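From: Chalerm Paisan
To: hartley-dental-office list
Date: 2021-11-19
Subject: Re: Night guards and patients who stop wearing them

Oranuch Luangrath wrote:

> We have had a run of patients at recall who were fitted for a
> night guard and gave up on it within a few weeks. Most say it
> feels bulky or makes them drool. Two said their jaw was more
> sore in the morning than before. Is anyone doing a follow-up
> visit after delivery, and if so, do you charge for it? Also, has
> anyone switched labs? Ours is Clandero and the turnaround has
> been slow.

Oranuch,

We do a follow-up at 2 weeks and don't charge for it. It takes one short slot. The hygienist checks the bite with paper, the dentist adjusts any high spots, and we ask how many nights they wore it. Before we started doing this, people put the guard in a drawer and we heard about it at the next cleaning.

On the soreness, I would get those two back in before recall. With ours it has mostly been a contact on one back tooth. If the guard is even and they are still sore, our dentist has them stop wearing it until she can look at the joint.

For bulk, ask the lab for a thinner one on the lower arch. Some grinders will go through it faster, so tell them that up front. The drooling usually settles down and we say so at delivery. We also tell them to rinse it in cool water, brush it with a soft brush and no toothpaste, and keep it away from the dog. We replaced 6 last year and I think dogs had most of those.

We left Clandero in January and went to Lurkness. Turnaround is better. Their shade matching on crowns is no improvement, so we still send front teeth to Metitard. I can send you the Lurkness price sheet if you want it, but ask them for a quote too, as ours is based on volume.

One more thing on billing. Check each plan before you quote the patient. We have had several that cover a guard once every few years and want a note about wear on the teeth. I put the note in with the first claim now.

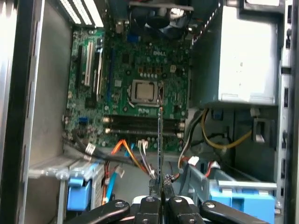
If the plan turns it down, we offer to split the cost over two payments. Most people take that. I keep a one-page handout on care and the follow-up visit, and you are welcome to copy it and put your own office name on it. Let me know which address to use.

Chalerm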